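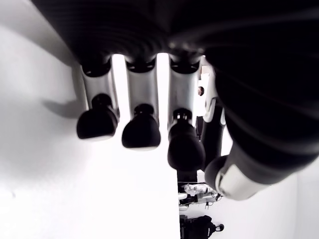
Lok-yiu Fu says white is white, and that anyone who owns more than one tester pot of it should be made to sit quietly in it until they feel better. I own rather a lot of tester pots. I would still like a second opinion.

DIY Help > Painting and Decorating > Walls
Patchy white wall, is it the paint or is it me?
Posted June 23, 2025 by skirting_the_issue
770 views

The wall is white, and so is the area to the right of it, as you'd expect in a room where I got to choose. In decent light it looks fine. It goes a touch greyer up towards the top left corner, and I've made my peace with that, corners being what they are.

My trouble is the touching up. A few weeks ago I filled some old screw holes at shoulder height, sanded them down, and dabbed over them with what was left in the tin. Straight on, you'd never know. Come in through the door of an evening with the lamp on and there is a neat row of shiny little islands, like something has licked the wall.

The tin is Heltent Plain White, matt. The label says matt. The wall says matt. The islands disagree. I've gone over them again with a small brush, which made bigger islands, and then with a bit of sponge, which made islands with texture.

Things I have been told so far:

Paint the whole wall again (Lok-yiu, who wasn't offering to help).
Buy a different white altogether (the man in Chow Decorating, who sells it).
Move the lamp (my mother).

I've got £80 to spend on this and one free weekend before people come to stay. Do I really need to do the whole wall? And if I do, can I carry on with the old tin, or has it gone off? It has been in the shed for two winters. It smells of shed.

skirting_the_issue

marrowfat

Welcome to flashing, which is the proper name for your islands and gets you some very odd search results.

Filler drinks paint. The old painted wall doesn't, or not nearly as fast. So the same stuff out of the same tin dries differently on each, and then any low light from the side picks it out beautifully. Your second and third goes added thickness on top, plus brush marks where the rest of the wall was presumably rollered. You can't dab your way out of it. I've tried, over a whole hallway, and ended up with what looked like a map of the Hebrides.

What I'd do:

Rub the islands down with fine paper until you can't feel the edges with your eyes shut. Fingertips are better than eyes for this. Get the dust off with a barely damp cloth and leave it to dry while you have your lunch.

Thin some of the white with a little clean water and put that over the filled bits only. It's called a mist coat and it looks dreadful, so don't panic. Let it dry properly.

Then roller the whole wall, corner to corner. Sorry. You can stop at the corners, you don't have to do the other walls, and the eye forgives a change of white at a corner in a way it never will in the middle. 2 coats. Medium pile roller, short handle if you've got bad wrists, and keep a wet edge, meaning don't wander off to answer the phone when you're halfway across.

As for the tin, shed paint that has frozen goes lumpy, like cottage cheese, and won't stir back. If yours stirs smooth you could sieve it through an old pair of tights and use it for the mist coat. I wouldn't trust it for the top coats. If it smells of eggs as well as shed, take it to the tip with the lid on.

One wall's worth of new matt, a roller sleeve and a tray should leave you change from your £80. Spend it on cake for the guests, who will then look at the cake.

BigKev_Plostbridge

just use brilliant white mate. trade tub. been using the same one since 2000 (not the same tub)

whole wall one coat done by dinner. dont know why people mess about with all these names. my daughter has a white called Brundier Linen Morning and its the colour of a teabag

also your mum is right about the lamp

hatpin

I'd go along with most of what marrowfat says, but I want to speak up against brilliant white going over a wall that isn't brilliant white, as Kev's method will get you a very clean blue-looking wall next to three that suddenly seem to have been smoking. If you're only doing the one, stick with the same Heltent white you've already got on there. Take the old lid into the shop and match the name exactly. They have a Plain White, a Pure White and a Soft White, and the person who thought that was helpful has never stood in the aisle holding a lid.

Even with the right name a new tin can dry slightly off from a wall that's had a few years of daylight. Paint a piece of card, let it dry overnight, and hold it up against the wall by the door, where you said it shows. Wet paint tells you nothing.

Your grey corner is probably only shadow, so leave it be. You can check by holding the same card up there. If the card goes grey too, it's shadow. If the card stays white and the wall doesn't, give that bit a wash with sugar soap before you paint, and rinse it.

Do it in the daytime, then put the lamp on in the evening between coats and look along the wall from the side. Mark anything you don't like with a very light pencil. Not a biro. Biro comes up through emulsion for ever, and I have a shopping list in my spare room that can be read through three coats.

skirting_the_issue

Thanks all. I stirred the shed tin. It's cottage cheese. New tin bought, card painted and drying on the windowsill. The man in Chow Decorating tried to sell me a primer, a sealer and a different primer, and I left with masking tape as a sort of compromise.

Lok-yiu has seen the card and says it's white.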